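Start | Ausgabe | Autoren | Archiv

3.2 Reflexionsgrad heller Arbeitsflächen 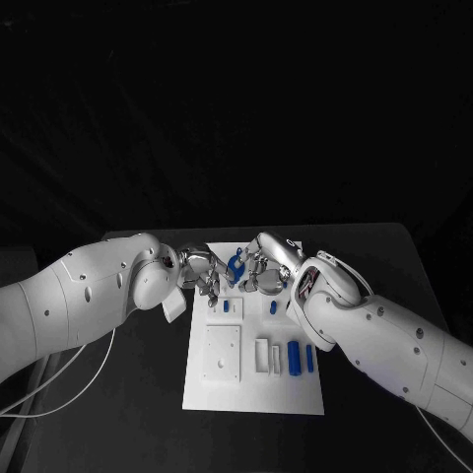

Der Reflexionsgrad wurde an 113 Proben bestimmt; 97 gingen in die Auswertung ein. Matte Beschichtungen streuten nahezu ideal diffus – Abweichungen traten erst bei flachem Lichteinfall auf.

Abb. 6: Helle Oberflächen vor schwarzem Stoffhintergrund.

Die Beleuchtungsstärke lag bei 1.000 lx.

Kommentare

Z. Pappas: Welcher Weißstandard wurde verwendet?

V. Prokopenko: Bariumsulfat, siehe 2.1.

L. Bedoya: In Tabelle 2 fehlt die Einheit.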